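Section 4. Installing the Restard 237 Under-Sink Water Filter

Read this section completely before you begin. The work is done inside the sink cabinet and on the cold water line only. The filter must not be connected to the hot line.

4.1 Before you start

The Restard 237 is supplied with the filter head, one cartridge (part 166), the mounting bracket, four screws, the tee valve and two lengths of tubing, one blue and one white. You will also need an adjustable wrench, a screwdriver, a pencil, a sharp tube cutter, a bucket and some old towels.

Check the water pressure of the house. The filter is made for pressure up to 50 psi. If your pressure is higher, a pressure regulator must be installed first, on the line before the tee valve. The Swanepoel inline regulator fits the tubing without any adapter. Other regulators can be used if the thread is the same.

CAUTION: Do not install the filter in a place where the water can freeze. A frozen housing can crack, and the crack is not always easy to see.

4.2 Mounting the bracket

1. Take everything out from the sink cabinet and wipe the side wall.
2. Hold the bracket against the wall. Leave a space of at least one hand under the cartridge, so it can be turned and pulled down later.
3. Mark the four holes with the pencil.
4. Screw the bracket to the wall. Do not tighten the last screw until the bracket is level.
5. Hang the filter head on the bracket. The arrow on the head must point to the side of the faucet.

Note: If the cabinet wall is very thin, put a piece of board behind it. The screws must not come out on the other side.

4.3 Connecting the water

1. Close the cold water shut-off valve below the sink. Open the cold faucet and wait until no more water comes.
2. Put the bucket under the valve.
3. Loosen the nut of the faucet supply line and take the line off. A small amount of water will run out.
4. Screw the tee valve onto the shut-off valve by hand, then make a quarter turn with the wrench.
5. Connect the faucet supply line to the top of the tee valve.
6. Cut the blue tubing to the length you need. The cut must be straight. Push it into the tee valve until you feel a stop, then push once more.
7. Push the other end of the blue tubing into the inlet of the filter head.
8. Connect the white tubing between the outlet and the drinking water faucet.
9. Pull lightly on every tube. A tube which comes out was not pushed in far enough.

CAUTION: Do not use thread tape or sealing paste on the push fittings. The rubber ring inside makes the seal alone.

4.4 Inserting the cartridge and first use

1. Remove the plastic film and the cap from the cartridge. Do not touch the opening with dirty fingers.
2. Push the cartridge up into the head and turn it to the right until it clicks.
3. Open the shut-off valve slowly, first only half.
4. Look at all connections and feel them with a dry paper towel. If a connection is wet, close the valve and repeat the step for this connection.
5. Open the valve fully and let the drinking water faucet run for ten minutes. The water can be gray or cloudy at the beginning. Do not drink this water.
6. Look at the connections again after one hour, and again the next morning.

4.5 Changing the cartridge

Change the cartridge after 3285 gallons or when the flow becomes weak, whichever comes first. Write the month of the change on the label, for example "September". The old cartridge goes in the household trash. After each change, repeat all steps of 4.4.

If the cartridge is hard to turn, close the shut-off valve and open the drinking water faucet to let the pressure out. Then try again with a dry cloth around the cartridge. Do not use the wrench.

4.6 If something is wrong

Water drips from the head: the cartridge is not turned to the click, or the ring is damaged.
No water at the drinking water faucet: check that the tee valve is open and the white tubing has no sharp bend.
Knocking noise: air is still in the filter. Let the water run five more minutes.
White bubbles in the glass: small air bubbles, which go away in some days.
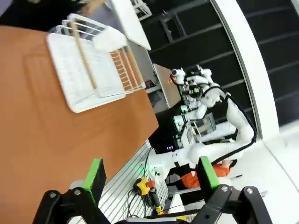
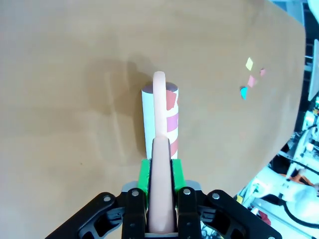
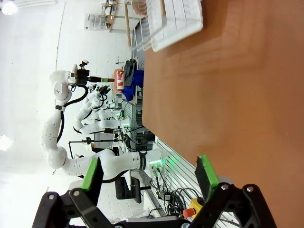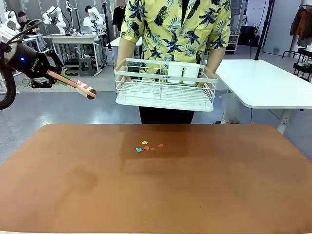 Figures 4-1 to 4-4. Tabletop views.

Text of this section: Telma Yáñez. Technical check: Hipólito Orellana, Pomwood. Continue with Section 5, Adding a Second Faucet.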